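Mandbridge > Workshop > Notebook > February

Back on the stone sealer today — the Hillix tin, second coat on the offcuts. Left the lemon juice on for 40 minutes and the sealed piece still etched, so I'm not impressed!

Gray marble pattern, pale veins:
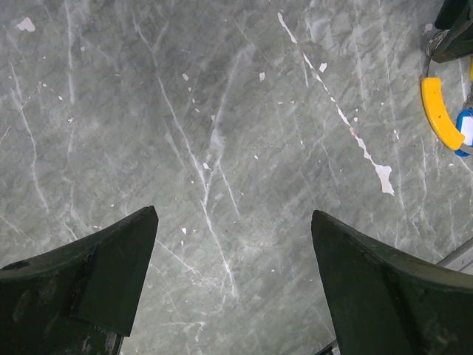
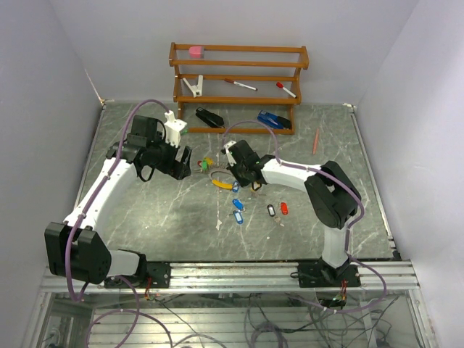
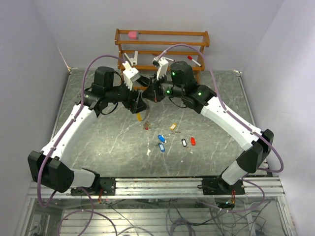 Simão wants to try the wax next (he swears by it), but I'd like one more coat first. Need more 68 grit — no, 80, check the drawer.

Comments

Cordeiro: wax yellows, fyi

Simão Louro: not mine it doesn't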